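Handling Thin Pouches: What a Silent Fault Looks Like
Unit 4 notes, Manipulation Lab
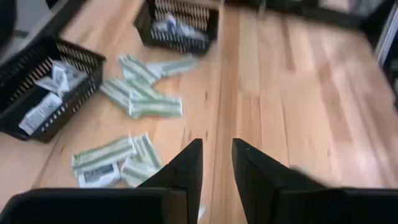
Fig. 1. Wrist view, fingers open, pouches still on the table between the two mesh baskets.

This is my favorite fault in the whole course, so bear with me if I get carried away. We spend so much time on loud failures (the collision stop, the joint limit, the dropped part that clatters) that it's easy to forget the quiet ones. The Pratwood sorting cell gave us a beautiful quiet one in October, and the logs are good enough that we can take it apart properly.

The task is a simple one to state. Flat packets lie on the table, the arm picks them one at a time, and each goes into a basket. During a long run the controller reported success after success. Nabila Pasaribu stopped by, looked at the table and asked why the counter was climbing when the pouches were where they had been all morning. Great question! The counter read 2,762 cycles. Over 500 of those turned out to be empty closes: fingers down, fingers shut, fingers up, nothing in them, "pick OK" written to the log.

How can a gripper believe it is holding something when it isn't?

Look at the grasp check. The cell decided it had an object by comparing finger opening to a threshold after closing. Fully shut meant a miss. Anything wider meant a hold. With a box this works well, as the fingers stop a long way from closed. A flat pouch leaves hardly any opening, so the threshold had been set to 2 mm. Then the zero position of the fingers drifted. Once the drift passed the threshold, closed fingers read as slightly open, and every miss became a hold.

Benjamín Ledesma found the drift by doing something wonderfully plain: he closed the gripper on air and read the number. Please remember this test. It takes a few seconds and you will use it for the rest of your career.

Now the second half of the fault, the part students usually miss. Drift explains why the misses were not reported. It doesn't explain why there were so many misses. Think about what a pouch does when two stiff fingertips come down near it. If the tips stop high, they close over the top. If they go low, they can push an edge along the wood. Where packets overlap, the planner may choose a point on the upper one and catch a corner of the one underneath. The table height in the planner was also slightly off, so the tips tended to stop high. Two small errors, each harmless alone — and together they produced a robot that waved at the table for hours and felt good about it.

Is this a safety matter? Yes, and I'd like you to argue about it in section. Hwa-young Yoo's point is that a false hold changes how people behave. If the status light says the gripper is loaded, an operator stays back. If people learn that the light is often wrong, they start reaching in to check. Tae-yang Geum did exactly that during the diagnosis, with the arm paused but still powered, and we wrote it up as a near miss. A pause is a software state. Before a hand goes over the table, the cell gets a protective stop and you confirm it at the panel.

What we changed

The gripper closes on air at the start of each run and stores that reading as zero.
After each lift, the wrist camera compares the pick location before and after. If the pouch hasn't moved, the pick is a miss, whatever the fingers say.
After 4 misses in a row the cell stops and asks for a person.
Table height is touched off again whenever the work surface is shifted.

For section

Read the log extract before you come. Find the first cycle where the closed reading crosses the threshold, and note how long the readings had been creeping up before that. Sketch a check that would have caught the creep early. A-yeong Seo will have the gripper on the bench, so bring your own flat packaging if you have an odd one. Foil is especially fun.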